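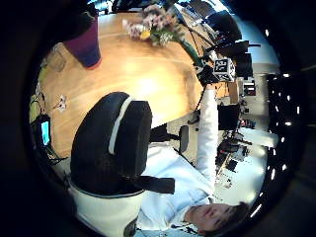

View from the hand-held gripper's camera, round lens, flowers on the table and the second device over by the far edge.

To: gripper-bench list
Date: 2023-05-20
Subject: Re: Re: wide lens or narrow lens on the hand tool?

Hi all,

Sorry for the slow answer, I wanted to have the two tools in my hands for a decent stretch before I opened my mouth on this one. I'll put the earlier message in first so the folks who joined after the list moved can follow along.

> We have been using the Dakell hand tool with the narrow lens it
> came with and we keep losing the object as soon as the wrist
> rolls over. Before we spend money on the round lens I would like
> to hear from someone who has lived with it. Three things I want
> to know:
> - does the marker still get picked up out near the rim?
> - how bad is it with a window in view?
> - is the Watero tool any lighter on the wrist? Our people
> complain after half an hour.
> We do mostly table work, cups and bottles and so on, nothing
> heavy.

OK, so taking those more or less in the order you asked.

The marker first. We print ours on plain paper with a generous white border, and in the middle two thirds of the picture I have very little to complain about. Out toward the rim it gets squashed, and how well you do there depends almost entirely on how carefully you did the lens calibration. I did ours in a hurry the first time and got poses that jumped all over the place. I did it again with 30 board views, making a point of pushing the board right out into the corners where it feels silly to hold it, and the jumping mostly went away. If you take one thing from this long message, please let it be that! The default settings that come with the Dakell software assume a much narrower lens and you will want to throw them out.

The still at the top is a fair sample of what you get with the tool rolled over on its side. You can read the square marker on the little device past the flowers, with a hand reaching for it, and you also get the chair, the monitors, the ceiling lights and half the room. With the narrow lens at the same angle I would expect to have tabletop and not a lot else. For tracking, all that clutter is a gift, because the software has plenty to hang on to. The price is that everything you care about is small. If your gripping policy needs to see the lip of a cup, think about cropping before you shrink the picture down, and don't do it the other way around as we did for most of a month.

On windows - yes, it is a nuisance. A lens this wide nearly always has a window or a lamp in it somewhere, and you also get a glare spot on a shiny table like the one in the still. Auto exposure made things worse for us, since the brightness would swing every time the wrist turned. We lock exposure at the start of each session now and accept that the window goes pale. Matte tablecloths help too, though we got tired of ironing ours and went back to bare wood.

Clear things are still hard, by the way. There is a small see-through object on the table near the tall magenta and blue container, and you really have to hunt for its outline. I don't think either lens fixes that, so if your cups and bottles are glass, plan for some trouble.

Now the weight. The Watero is lighter in the hand, no question, but the camera sits farther forward and I find my wrist gets tired in a different place. The Dakell is heavier and better balanced. We had 3 people try both and the vote was split, so I would ask to borrow one before buying. The trigger on the Watero is softer, and I do like that for long sessions. Its fingers are the older Mühlbauer pattern, which grips bottles nicely and is poor at anything flat. We swapped ours for the rounded tips from the Besodness drawings and were happier right away.

One caution on the trigger spring. Ours started to feel mushy at a bit over 2,000 grasps and the finger width readings drifted along with it. I'd be curious if anybody else has seen the same, or if we just got a soft one.

We have 16 sessions with the round lens so far, same table and same tasks, and I am working through the matching set with the narrow one. I'll post the tracking numbers for both when that is finished, probably in August given how things are going. If you want the calibration file in the meantime, write to me off list and tell me which camera revision you have, because the two are not interchangeable and I would hate to send you down the wrong path.

Warm wishes to everybody, and thanks for keeping this list so friendly.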